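Niltano: Teaching Two Arms to Open a Box
Project report, Obsa Workneh and Szu-yu Tsang

Why we started in simulation

When we first talked about Niltano back in May, we both pictured ourselves standing at a real bench with real arms, and it took us a good while (and a very patient advisor) to come around to doing the whole first round in simulation. We are glad we did. Resetting a simulated table takes one key press, and we pressed that key a great deal.

Collecting the examples

Each example is one full try at opening the box, driven by one of us with the hand controllers and saved by Paster, the small recording program Szu-yu wrote for the project. The table has 2 arms and a white box with a small beige handle tab on its side, and, apart from a coiled cable, nothing else for the arms to bump into. We start with the grippers empty and held over the tabletop, then bring the left one in toward the tab.

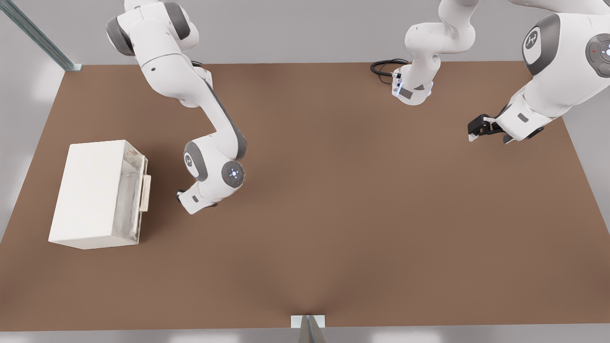

Sorting and throwing away

We recorded 881 tries in all, and we watched every one of them again, usually with snacks. Of these, 233 were dropped, mostly for long pauses where the driver was thinking, or for a grip that slid off the tab and was never recovered. Obsa wanted to keep more of the slips, and we still go back and forth on that one! A learner that only ever sees clean pulls may have no idea what to do after a bad one.

What we would change

We would move the box to more starting spots, and give the right arm a proper job much earlier.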